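**Mikdale** is a fictional garrison world in the Grasix setting, a shared science-fiction universe in which most armies are run by machines and living soldiers are kept for a small number of legal and ceremonial duties. It first appeared in the short novel *Ayala* and has been used in later stories, a tabletop wargame and a set of maps.

## Setting

Mikdale is a cold, dry planet with a single settled valley. Its human population is given as 3,226 in *Ayala*, most of them clerks, farmers and signallers. The defence of the valley is left to the Kurard, a network of 372 armed machines that share one command system but vote separately before firing. A majority is needed for any attack, and a tied vote counts as a refusal.

Under the treaty that ended the first war, a living person must be present at each vote. This person, called the sitter, has no power to change the result but can delay it by up to 140 minutes. Much of the plot in the early stories depends on how the delay is used. 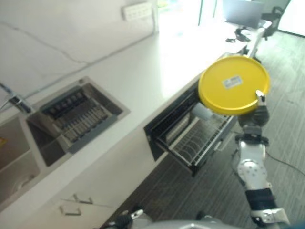 The Kurard build their own replacements in workshops under the northern ridge. New machines are given the memories of the unit they replace — though not its voting record, which is sealed. Later writers have disagreed about whether a replaced machine is the same character, and the stories do not settle the matter.

## The long winter

The main event in the planet's history is a siege lasting nearly 121 days. The attackers jam the shared command system, and each machine has to act on its own judgment. Several groups of Kurard make peace with the attackers, while others keep fighting over ground that has already been given up. The siege ends in February of the local calendar, when a sitter restores the link by hand.

## In the wargame

The tabletop version treats Mikdale as a defensive scenario for two players. The defender rolls for each group of machines at the start of a turn, and groups that vote against an attack may still move or dig in. An optional rule lets the defender spend the sitter's delay to cancel one roll per game. The colour maps sold with the second edition place the workshops on the southern ridge, which conflicts with *Ayala*.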